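Randomising the wrist camera in Skuker without wrecking your policy

I've had three messages this month asking how we got the Bretari grasping policy to stop panicking whenever the light changed, so I'm writing it down properly. It's all done in simulation, in Skuker, and you can have it going in an afternoon (I started after lunch on a Monday and was home for tea).

First, get your scene loading with a single arm, one wrist camera and no randomising at all. Train a short run like that, 900 episodes is plenty, and keep the checkpoint. You'll want it later to compare against, and I always forget!

Next, open the lighting settings and let the brightness and direction of the main light change at the start of each episode. Leave the colour alone for now. Bernardo Macedo, who wrote the first version of our Trestetti scripts, used to change everything at once and then spend days working out which bit had hurt.
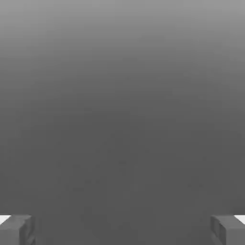

Then add start poses with no target in view. I give these 20 per cent of the episodes. The policy has to learn to move and look when the wrist camera gives it next to nothing, and if you only ever start it over an object it'll close the fingers on thin air the moment it gets lost. Ours did that for weeks and I blamed the reward, the learning rate and at one point my laptop.

Keep the gripper open at the start of those episodes, and add a small penalty for closing it before the target has been seen. Small, mind! I set mine too high the first time and ended up with an arm that refused to grab anything.

Train again from scratch with 3 seeds, then run the old and new checkpoints over the same set of test starts. Look at the lost starts separately from the easy ones, or the average will hide them. If the new one is worse on the easy starts, drop the share of lost ones a bit and try again. I'm doing the Lumbantobing arm next, which has 2 cameras, so I'll add notes for that when it's behaving.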